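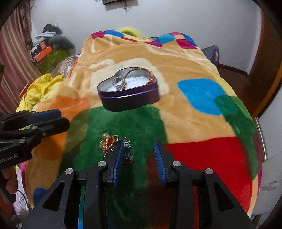
Kulleleck, 17 de julho de 2019

Capítulo 9
A ementa curta

Ao fim deste capítulo, o leitor deverá saber distinguir uma ementa curta de uma ementa pobre, calcular o peso de cada prato na preparação da manhã e decidir quando um prato deve sair da lista.

9.1 Um restaurante com pratos a mais

O restaurante Stovar abriu numa rua de passagem, entre a estação e o mercado coberto, e nos primeiros anos quis agradar a toda a gente. Quem vinha almoçar recebia uma ementa de seis páginas: sopas, massas, grelhados, guisados, três maneiras de bacalhau, e ainda uma folha solta com as sugestões. A cozinha tinha um fogão de quatro bocas e uma câmara fria de tamanho modesto. Ao meio-dia e meia, a primeira mesa esperava já quarenta minutos pelo prato principal.

Fasil Tsegaye entrou nesta casa como segundo cozinheiro e passou a dirigi-la no inverno seguinte. Na entrevista que nos deu para este manual, contou que a primeira coisa que fez foi ler os talões antigos. «Eu pensava que conhecia os pratos fortes da casa, e enganei-me em quase todos», disse. O guisado de borrego, que a equipa considerava o orgulho da cozinha, saía poucas vezes por semana. A omelete com batata, que ninguém na equipa defendia, saía todos os dias e deixava boa margem.

A mudança foi feita aos poucos. Em junho, o Stovar passou para uma única página, com duas sopas, quatro pratos e duas sobremesas. Alguns clientes habituais protestaram, e um deles deixou de vir durante um mês inteiro. Depois voltou, e pede agora quase sempre o arroz de forno.

9.2 O que chamamos ementa curta

Chamamos ementa curta àquela em que todos os pratos podem ser preparados, de raiz e no mesmo serviço, pela equipa que está de facto na cozinha. A definição não fala de um número de pratos. Uma lista de oito pratos pode ser longa demais para duas pessoas, e uma lista de quinze pode ser razoável para uma brigada grande com boa preparação de véspera.

Convém separar este conceito de outros dois, com os quais é confundido muitas vezes. O prato do dia é uma oferta que muda segundo o mercado ou o calendário da semana, e pode existir ao lado de uma ementa longa. O menu fixo é um conjunto com preço único, em que o cliente escolhe pouco ou nada. Um restaurante pode combinar as três fórmulas – o Stovar, por exemplo, mantém um prato do dia fora da página impressa.

9.3 O peso de um prato

Cada prato ocupa lugar na cozinha mesmo quando não é pedido. Ocupa uma prateleira no frio, uma parte da manhã do cozinheiro e uma linha na encomenda ao fornecedor. A este conjunto damos o nome de peso do prato. Para o estimar, o aluno precisa de três dados: o tempo de preparação antes do serviço, os ingredientes que só esse prato utiliza e as doses deitadas fora no fim do dia.

O segundo dado costuma surpreender. Na padaria e casa de almoços Onen, que serve cerca de 200 refeições por dia, um único gratinado obrigava a comprar um queijo que não entrava em mais nenhuma receita. O queijo vinha em peças grandes e uma parte secava antes de ser usada. Quando o gratinado passou a levar o mesmo queijo das tostas, o desperdício baixou e o prato ficou na ementa. Retirar um prato é uma solução possível, mas muitas vezes basta corrigir a receita.

Note-se também que o peso varia com a estação. Uma sopa de ervilhas frescas é leve na primavera, quando o produto chega bom e barato, e torna-se difícil de justificar em novembro.

9.4 O cliente perante a lista

Uma ementa é lida depressa, quase sempre durante uma conversa, e por pessoas que têm fome. Os nomes dos pratos devem por isso dizer o essencial: o produto principal, o modo de cozedura, o acompanhamento. Adjetivos como «delicioso» ou «tradicional» ocupam espaço e ajudam pouco na escolha. Na sala de jantar da pensão Tamošiūnaitė, a lista é escrita à mão todas as manhãs e cada prato cabe numa linha. O empregado de mesa completa o resto, se lhe perguntarem.

Há clientes que sentem a lista curta como falta de liberdade. Esta reação merece respeito, sobretudo em localidades onde existe um só restaurante aberto ao almoço e as mesmas pessoas lá comem toda a semana. Nestes casos, a rotação dos pratos é mais importante do que o seu número, e voltaremos a ela na secção 9.6.

Para preparar a leitura

Antes de avançar, procure a ementa de um restaurante do seu bairro e sublinhe os ingredientes que aparecem num só prato. Guarde a folha, pois será utilizada no cálculo da secção seguinte.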